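Progress report — Flavmont bagging cell, Clekdale site
2025-01-26
From: Inès Hamel

Short one. Main item is the grip fault, still open. Cell stopped twice, no injuries, nothing damaged.

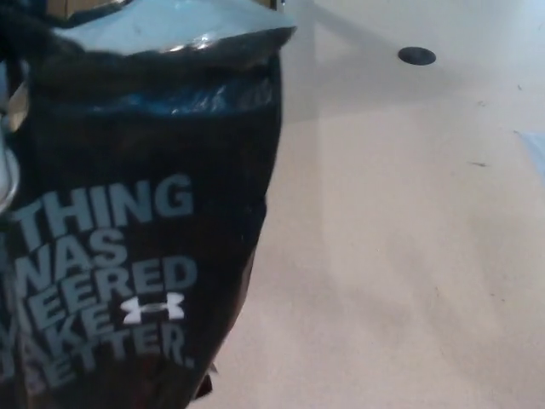
Grip force reading drifts after 45 lifts, then the controller thinks it has hold when it doesnt. Pilard swapped the sensor board, same drift. Worst on thin shiny plastic like the black Under Armour bag, rigid boxes are fine so far. Log has 700 lifts in it now.

Interim rule — hands off until the arm reports stopped. Not being followed every time, I've raised it with the team.

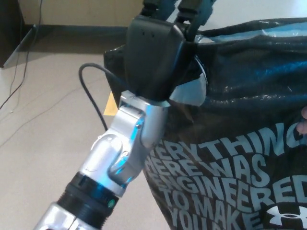

Next: Benkirane firmware patch, then a rerun of the full set. Spend to date 1857, will need anohter 3000 if the board has to be redesigned. Decision needed from you before we order.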